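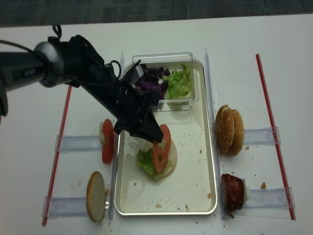 A reader of last month's post objected that the price of the arm is the least useful number in any such plan, and asked that the fixtures, the spare parts and the hours be set out before anything else. The objection is accepted, and the revised budget for the second station follows in that order.

**Fixtures.** The sandwich station depends on its clear acrylic holders more than the first plan allowed for. Buns, patties and tomato slices are presented standing on edge, and each holder must sit in the same place every morning. The original request carried no line for them at all. Haler has quoted for cutting and drilling two complete sets, left and right, at a price that falls if both are ordered together. I recommend ordering both. The white support pieces will continue to be made in house.

**Spare parts.** Gripper fingers are to be treated as a consumable. The plan now provides for 6 pairs, to be held at the Mathias Street kitchen and signed out on the existing sheet. One spare cable is included. A spare joint is not, and should that decision prove wrong, the station will stand idle until a replacement is delivered. I have noted this in the risk section of the request.

**Food.** Lettuce, cabbage, tomato and buns were previously charged to the kitchen's general account, which made the trial look cheaper than it was. They now have their own line. Patties can be reused within a session for practice runs that will not be eaten, but tomato slices soften quickly and should be budgeted as single use.

**Hours.** Setting out and cleaning down take 2 hours of staff time on each working day. Crumbs on the table and in the tray are part of that work, and the cleaning allowance should not be reduced to make room for hardware.

The total for everything other than the arm comes to $2,090. Claltow has offered to lease the second arm with a term of 10 months, and Rustia has offered an outright sale with a longer wait for delivery. The lease suits us better in the present year, provided that the return conditions say plainly what counts as ordinary wear in a food setting. The draft does not, and I have asked for new wording.

Comments on the figures are welcome until Thursday, after which the request goes forward for signature.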